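Trabalho de projeto: o que se anda a comer em Skoddale?

Quando o professor Kamarul Ismail disse que podíamos escolher qualquer tema desde que houvesse dados, eu já sabia que ia falar de comida. O Irfan Nair, meu colega de grupo, queria estudar autocarros (ganhei eu, à custa de lhe pagar dois almoços).

A ideia era simples: juntar as opiniões que as pessoas deixam na Dratia, uma aplicação de restaurantes muito usada cá na cidade, e perceber de que sítios se falava mais em agosto. Recolhemos 3,000 comentários e separámos tudo por tipo de casa: padarias, massas, grelhados e sobremesas. Quatro categorias parecem poucas, mas experimentem decidir se um sítio que vende crepes de manhã e sopa à noite é uma coisa ou outra!

O Irfan tratou do código que limpava os textos repetidos e eu fiquei com a leitura à mão, quase sempre no laboratório, depois das aulas e com fome, que é a pior maneira de ler sobre bolos de canela.

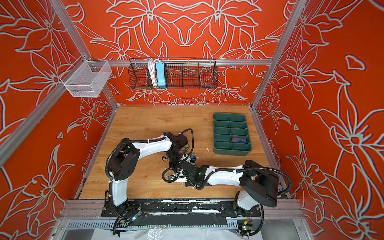 Resultados

O grande vencedor foi o Sembiring, uma casa de caril com seis mesas e fila à porta desde as sete da tarde. Eu apostava na pastelaria Drallen e perdi, embora ela tenha ficado em primeiro nas sobremesas. Os grelhados desiludiram: muita gente a comentar o estacionamento e quase ninguém a falar da carne.

O que faríamos de outra forma

Ser muito comentado não quer dizer ser bom, e devíamos ter separado logo os elogios das queixas. Também nos faltaram as tascas mais antigas, cujos clientes não usam a aplicação. O Irfan já propôs ir lá perguntar pessoalmente, de caderno na mão, e desta vez paga ele o almoço.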